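Inventory

The instructions for clearing the flat ran to one sheet. Zarmeena Farooqui had typed them herself, in the order she intended to work, and had pinned a copy inside the front door where Leonardo Gatti could not say he had missed it.

Item one stated that nothing was to be thrown away before it had been entered in the book. Item two stated that the book was kept by her. Item three dealt with keys.

Leonardo arrived at ten past nine with two rolls of tape and a bag of oranges. He read the sheet standing up, with his coat on.

"Does this cover food?" he said.

"It covers contents."

"Food is contents?"

"Food is a class of contents. Class D."

The flat was on the second floor of a block in Velholm, on the side facing the depot, and had belonged to their aunt, Assunta Bianchini. She had been a stock clerk at Donnelly until the firm closed its counter, and after that she had gone on being a stock clerk at home. The kitchen cupboards were labelled on the inside of the doors. Each label gave the shelf, the goods and the minimum quantity to be held. Sugar, 3. Matches, 8. Soap, 15. When a quantity fell below the minimum she had written the shortfall on a slip and put the slip in a tin, and when she went to the shop she took the tin.

Zarmeena approved of the labels. She copied them into the book before she opened anything.

They began with the hall. The hall contained a coat stand, an umbrella, a second umbrella with a broken rib, and a carton of light bulbs in three fittings, one of which matched nothing in the flat. Leonardo held each thing up and said its name, and Zarmeena wrote it down and assigned a class. Class A went to the family. Class B went to Aldo Melis, who had a shop in Prillulau and would take furniture if it was carried down to him. Class C was sold or given. Class D was eaten, used or poured away. There was no Class E, although Leonardo proposed one twice.

The bedroom took until noon. The wardrobe came apart by means of eight bolts, for which the correct spanner was found hanging on a nail inside the wardrobe. Leonardo put the bolts in an envelope and wrote BOLTS on it. Zarmeena took the envelope back and wrote WARDROBE, BEDROOM, M8, COMPLETE.

"She would have put the date," Leonardo said.

Zarmeena put the month. It was June.

At half past twelve Ashraf Zerouali came up from the first floor to return a ladder. The ladder was not in the book. There was some discussion as to whether an item could be entered which had not been on the premises at the start of the inventory. Zarmeena ruled that it could, as a loan recovered, and gave it a line to itself. Ashraf said that he had borrowed it to paint a ceiling and that the ceiling had since needed painting again.

"Did she ask for it back?"

"Every quarter. In writing."

He had kept the slips. They were numbered, and the last was number 18. Zarmeena asked whether she might have them for the file and he went down and fetched them in a sandwich bag.

In the afternoon they did the bathroom cabinet and the dry stores together, as both were small goods and could be dealt with at one sitting. The method was as follows. Every packet was opened at one end, checked, and entered as full, part or empty. Full packets could be given away. Part packets were Class D. Empty packets were flattened, unless there was something written on them, for their aunt had used the insides of cartons as notepaper and had not always cut them up first.

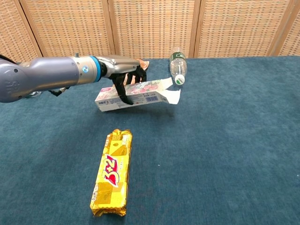
Leonardo took the biscuits as they came to them, and was told to stop. He said that they were Class D and that he was processing them. Zarmeena said that processing followed entry. She entered the biscuits, and he processed two.

The writing, where there was any, was mostly arithmetic. A carton of Fenum washing powder had the gas readings for a whole winter down one side. A tea packet said only "Leonardo, shoes, ask size", with no year.

He looked at that one for some time.

"Which class is this?"

Zarmeena took it from him and turned it over. The front was an ordinary tea packet. She considered the definitions on the sheet, which she had thought sufficient when she typed them.

"Did you get the shoes?" she said.

"I don't know. I had a lot of shoes."

She wrote: Tea packet, one, empty, annotated. She left the column for the class blank and went on to the next line, which was candles. There were fewer candles than the label required. She found a slip in the tin, unused, and filled in the shortfall in her own hand before she noticed what she was doing.

Leonardo peeled an orange. The van from Prillulau was due at five, and the wardrobe had still to go down the stairs. He asked whether the oranges should be in the book as well, having been brought in from outside, like the ladder.

"How many are left?" Zarmeena said, and turned the page.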